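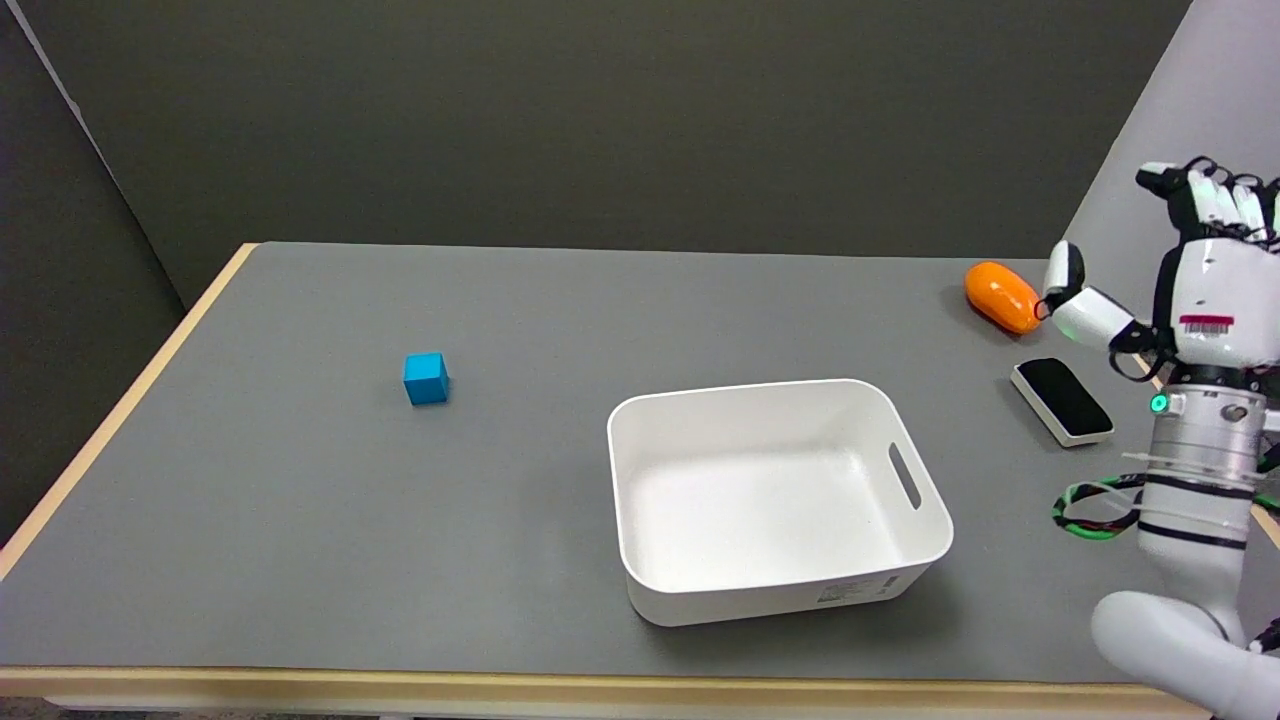

Clondeo table, start of a put-away round: bin empty, blue cube still out.

Clondeo Tabletop Put-Away

README, maintained by Adanech Yimer and Bethel Workneh

Clondeo is a collection of short records about putting small things into a bin. If you came for something grander, the Gorley set has whole kitchens in it and a great deal of soup. Ours has a gray table with a light wooden edge and a handful of objects that would embarrass a yard sale.

What you get

3,199 rounds in total. A round opens with things out on the table and closes when the person running it says it is closed. Of these, 3,027 passed review and live in the main folder. The rest are in a folder called leftovers, which we kept after a long argument that Bethel won.

Each round has one opening still, one closing still, and a plain text note. The notes were typed by whoever was on shift and range from one word to a small essay on erasers.

The objects

Bin. White plastic, open top, rounded corners, with a handle hole in the short side. It has a small printed label on the outside, too fine to read in most stills, so please don't build anything that depends on reading it.

Cube. Blue, toy block size. It turns up more than anything else in the set because it stays where you put it.

Orange thing. Oval, glossy, shaped something like a capsule or a toy fruit. The notes call it carrot, egg, mango, pill and, for most of December, Kevin. We merged all of these under orange_oval. The original wording is still in the raw notes if you are studying how people name things, or how they behave near the end of a shift.

Eraser. Black and white, rectangular. Early notes say "duster" in places. Same object.

Other items rotate in and out. The full list is in objects.txt, along with the spellings we gave up on.

What counts as put away

An object is in if all of it is below the rim or resting on something that is. Leaning on the rim is out. Balanced across the rim is out, however proud you are of it. The bin may be moved during a round, but it has to finish on the table. Order doesn't matter and neatness is not scored, though there is a neatness field, 1 to 5, filled in for exactly 50 rounds before everyone lost interest. Treat it as a curiosity.

Known problems

The orange oval and the bin both throw highlights under our lights. If your method thinks a shiny spot is a separate object, it has company: so did our first labeling pass.

The dark gray wall behind the table is the same throughout. Anything trained only on this set will probably have strong opinions about walls.

104 rounds have the opening and closing stills swapped, making it look as if somebody carefully unpacked the bin. They are listed in swapped.txt. We fixed the index and left the file names alone — renaming them broke the Reneo loader, and we like the Reneo people.

Splits

Train and test are divided by session, so near-identical tables don't land on both sides. The Jitpraphai split from the older release still works but includes leftovers. Say which one you used when you report numbers.

Corrections

Send them to Adanech with the round number in the subject line. "The one with the cube" will not narrow it down.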